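Maple boards, November batch

Welau workshop - boards and tops
Text: Nathalie Martens

Most of what we made this fall was maple. We bought a stack of it from Meijer in the spring, let it sit in the back of the shop over the summer, and started cutting when the evenings got cooler. The page covers the batch from rough lumber to finished board, with short notes on each stage for people who ordered one and for anyone who wants to try it at home.

All boards in the batch are flat, rectangular and edge grain. We don't put juice grooves or handles on them unless somebody asks. Orders are still open, but the next glue-up won't be until after the holidays.

The lumber
Hard maple, rough sawn, bought as mixed widths. We paid less for it than for the selected white stock because it had not been sorted for color. Some planks are nearly cream all the way through and others have a good deal of tan heartwood in them. A few had mineral streaks, which we cut out or kept for the small boards.

Reading the planks
Arnout Coppens goes over every plank with a block plane before anything is cut, just enough to see the color and which way the grain runs. He writes an arrow on the end in pencil. The arrows get sanded off later, but they save a lot of tearout at the planer.

Ripping
Strips are ripped a little wide and left overnight. Maple moves when you open it up, and a strip that was straight at five in the afternoon can have a bow in it by morning. Bowed ones go to the shorter boards, or into the kindling box if they are bad.

Laying out the strips
The part that takes the longest. Strips are put on the bench in a row, swapped around, flipped end for end, and looked at again from the other side of the room. We used to try to hide the darker pieces by spreading them out. Now we mostly let them run the full width as bands and put the pale strips between them. It gives the board some direction, and customers seem to pick those first.

Two dark strips side by side can look like a mistake. With a lighter strip in between they look like they belong there. The faint seams between two pale strips almost go away once the board is sanded, and you have to tilt it to the window to find them. 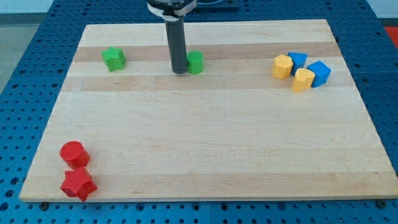 Arnout prefers to keep the strongest bands toward one long side and let the rest of the board stay light. I like them closer to the center. We take turns, and you can usually tell from a board which of us laid it out.

Glue-up
Waterproof wood glue, spread with a short roller on one face of each joint. Clamps go above and below so the panel doesn't cup. We scrape the squeeze-out after 2 hours, when it is rubbery and comes off in long curls. Leave it until the next day and it takes bits of maple with it.

The clamps we use are old ones from Fakura. They are heavy and the paint is gone from the handles, but the jaws still close square. Wax paper goes between the bars and the wood. Maple picks up black marks from iron and wet glue very quickly, and those marks go deep.

Flattening
Small panels go through the planer. Anything wider than the machine is done with a router sled, then a hand plane to take off the ridges. A panel is flat enough when it doesn't rock on the saw table with a finger on each corner in turn.

Squaring the ends
Track saw first, then a light pass with a sharp block plane, working in from both corners so the far one doesn't split. Burn marks on maple end grain are hard to sand out - better to change the blade than to push a dull one.

The edges
We break the edges by hand with a sanding block. A machine-cut roundover is faster and we did it that way for a while, but it made every board look the same. A slightly eased edge shows the thickness of the wood better, and it is still comfortable to pick up.

Sanding
We start at 80 grit if there are planer marks, then 120, then stop at 200 or whatever the nearest sheet in the drawer is. Between the last two grits the board is wiped down with a damp cloth and left to dry. The grain stands up and feels like a cat's tongue. One more light sanding takes care of it.

Oil
Grilora board oil, two coats, wiped off well each time. Unoiled maple is very pale and a bit chalky to look at. With oil the light strips go creamy and the tan ones warm up, so the difference between them gets stronger. People who want to keep the contrast low should ask for a wax finish.

Drying rack
Boards stand on edge for 3 days after the last coat with air on both sides. Laid flat on a shelf, they dry unevenly and the top face cups. We lost a nice one that way last year and it is now under the kettle in the shop, where it still gets asked about.

The offcuts
Ends and thin strips are saved in a crate by the door. They turn into spatulas, bench hooks and spacers, and the longest ones are glued up into narrow bread boards. Those are sold at the shop only. You are welcome to look through the crate if you come by.

Looking after a board
Wash it by hand, both sides, and stand it up to dry. No dishwasher and no soaking in the sink. When the surface starts to look dull, put on some oil in the evening and wipe off what is left in the morning. Knife marks are normal. If they bother you, bring the board back and we'll plane it for the cost of the oil.

Visiting
The shop is open Wednesday afternoons. Finished boards are on the shelf to the left as you come in, and the number is on the tag. Number 87 is spoken for.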